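Workshop Tips: Getting Good Work Out of a Bench Arm Inside a PC Case

Posted December 2024 in Tools and Benches

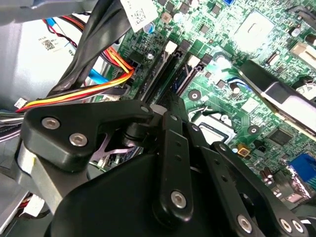
I've had the Kuron bench arm on loan from Flevlow for 6 weeks now, and I've been using it for the job I like least: stripping and rebuilding old desktop computers. I fix them up in the garage and pass them along to whoever needs one for schoolwork or email. My hands are big, my eyes aren't what they were, and the inside of a tower case is all elbows and sharp corners. So when Consuelo Escobar at Flevlow asked if I'd like to try the arm on real work, I cleared half the bench that same evening!

A lot of you wrote in after my first short note asking what it's like to live with. These are the tips I've scribbled on the back of the parts list so far, good and bad.

Lay the case down flat

Side panel off, motherboard facing the ceiling. I tried it standing upright for the first couple of machines (that's how I've always worked by hand) and the arm had to come in sideways, which used up most of its reach before it got anywhere near the board. Flat is miles better. Put a rubber drawer liner underneath, the cheap stuff from the kitchen aisle, and the case won't creep when the arm leans on it.

Deal with the cables first, by hand

If you take one thing away from this page, make it this one. Old desktops are full of power leads draped straight across the memory slots, and the gripper can't tell a lead it ought to avoid from one it can brush past. Tie them back with soft hook-and-loop strips, never zip ties, and pull them toward the drive bay side. Data cables too. SATA plugs on older boards get brittle, and a sideways tug from a metal arm is a rotten way to find that out. I snapped one in the first week. My fault entirely.

If a plug has a clip, undo it yourself. The big power connector on the motherboard in particular wants a thumb on the latch and a bit of wiggle, and the Kuron doesn't wiggle. It pulls straight. For memory that's lovely, for big plugs it's hopeless.

Memory modules are where it shines

Open the latches with a fingertip, then let the arm do the lift. It comes up dead square to the board with the same gentle pressure every time, and I find it a real pleasure to watch. Going back in, line up the notch by eye before you press go. The software will let you nudge the gripper in tiny steps with the arrow keys, and I'd rather spend a minute nudging than bend something.

Calum Hepburn, who has the same arm over in his shed, sets his slots at an angle to the arm's base so the wrist doesn't have to twist as far. I copied him and it helped straight away. Turn the whole case a bit on its liner until the wrist looks comfortable -- you'll know it when you see it.

Leave the processor alone

The manual says the arm can work a socket lever. Maybe it can. I've done it by hand every time and I'm going to keep doing it by hand, because a bent pin on one of those older boards means the whole board goes in the scrap bin. Close the lever before the arm goes anywhere near it, so there's nothing standing up to catch.

Light from two sides

The arm throws a big shadow right where you want to look. One lamp overhead isn't enough. I use the old gooseneck from my sewing table on the left and a clamp light on the right, both with warm bulbs, as the cool white ones bounce off the solder and give me a headache. They also help the wrist camera, which gets muddled by glare off bare metal.

Check the gripper screws before every session

They work loose. Not by much, but I've found one or two backed out a hair after a long afternoon, and you don't want a steel screw rolling around on a motherboard. A quarter turn with the right hex key is plenty. Bahman Ansari in Flevlow's service department told me a dab of the removable blue threadlocker is fine on the finger linkages. Skip the red kind or you'll never get them apart again.

While you're at it, wipe the fingers down with a lint-free cloth and a drop of isopropyl. Dust from old cases is greasy and it makes the grip slip.

Static and power

Unplug the computer, press the power button to drain what's left, and clip your wrist strap to bare metal on the chassis. Ground the arm as well! It comes with a green lead for this and the quick-start card hardly mentions it. I missed it the first day.

Teach it slow

You record a move by guiding the arm through it, and it plays back whatever you showed it, hesitations and all. Trinidad Pacheco lent me her trick for this: do a full practice run with the arm switched to free mode and the case empty, then record on the second go. Save each move under the name of the machine. I called mine things like "lift 1" and "lift 2" and by the second week I had no clue which was which.

I keep the speed at the lowest setting for anything inside a case. It's plenty quick for sorting screws on the open bench, where a bump doesn't matter.

What I don't love

The emergency stop is on a cord that's too short. I've put mine on an extension and stuck it to the front edge of the bench with a bit of neoprene behind it. The fan in the base hums, and my dog has opinions about it. And the finger pads wear faster than I'd hoped. A replacement set is 86 dollars, or 95 with the softer tips, and I do prefer the softer tips.

The price is the other thing. The arm with the gripper and stand is listed at 2,734 dollars, so you'd want to be doing more than one computer a year. For a repair club or a school workshop sharing it around, I think it makes good sense. For one person with one dead desktop, buy a nice magnetic screwdriver and a headlamp and enjoy your weekend.

A couple of reader questions

Baltasar Barroso asked if it can manage laptops. I've only tried one, and the little ribbon cables were too fiddly for the standard fingers. There's a fine-tip set coming in February that might do better, and I've put my name down to try it.

Someone else wanted to know if you can leave it running while you make a cup of tea. Please don't. Stay at the bench with the stop button in reach. The kettle can wait until the arm is parked.

Next up I'm trying it on graphics cards, provided I can work out a tidy way to hold the release tab down. If you've got a favourite method, leave it in the comments and I'll give it a go.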